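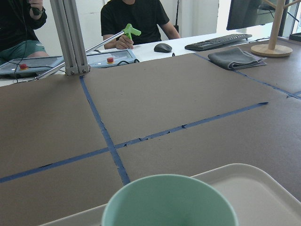
Customer reports that the car was handed over at the Grolville branch and the navigation and phone pairing both stopped working on the drive home. They say the sales desk told them it would "sort itself out after a few starts" and it has not. They would like it fixed before the next long trip and do not want to wait for a recall letter.

Ticket 356
Opened by: front desk, Rillberg service center
Vehicle: demonstrator, compact SUV, supplied through our Grolville branch under the golf club loan agreement
Status: Closed

8:40 a.m.
Car checked in. Customer kept the second key. Screen starts, shows the maker's logo, then goes back to the logo after 14 seconds. Radio plays through it. Reversing camera works. No warning lights on the dash.

9:15 a.m.
Battery tested at rest and under load, both fine. Checked the fuse for the head unit and the one next to it. Both good. Held the power button down to force a restart. Same result, logo and back to logo.

9:50 a.m.
Plugged in the reader. Two stored codes, both for lost communication with the telematics box. Cleared them. One came back at the next start, the other did not.

Asked Grolville what had been added to the car before handover. They say club logos on the doors and a Daltik tracker, fitted because the car is on loan and the insurer wants it. The tracker is not on our job sheet. Requested their fitting notes.

11:05 a.m.
Fitting notes received. Tracker was wired behind the glove box by Masson, the outside fitter Grolville uses. Live feed taken from the same line as the telematics box. Daltik's sheet, as supplied with the unit, asks for a separate fused feed.

11:30 a.m.
Glove box out. Tap connector is on the telematics feed and is not fully closed. Wire moves when touched. Unplugged the tracker and put the feed back to original. Screen started normally and stayed on. Phone paired first time.

1:20 p.m.
Called Masson. They offered to send someone in June. Told them the car can't be without a tracker that long under the loan terms. They agreed to let us refit and bill them for labor.

2:45 p.m.
New feed run from the spare slot in the fuse box, tracker refitted, loom taped back and clipped. Tracker shows online in the Daltik portal. Cleared codes again. Did 11 starts with a short wait between each, no fault. Road test to the bypass and back with navigation running and a call made over the hands-free. No codes stored.

Glove box damper was stiff going back in. Works, but note it if the customer mentions it.

3:30 p.m.
Customer called and told the car is ready. Asked if the saved addresses would still be there. They are.

Note for Grolville: please check the other 2 loan cars fitted by Masson. Same tap connector is listed in the notes for both.

Closed by service desk. Labor to Masson, no charge to customer.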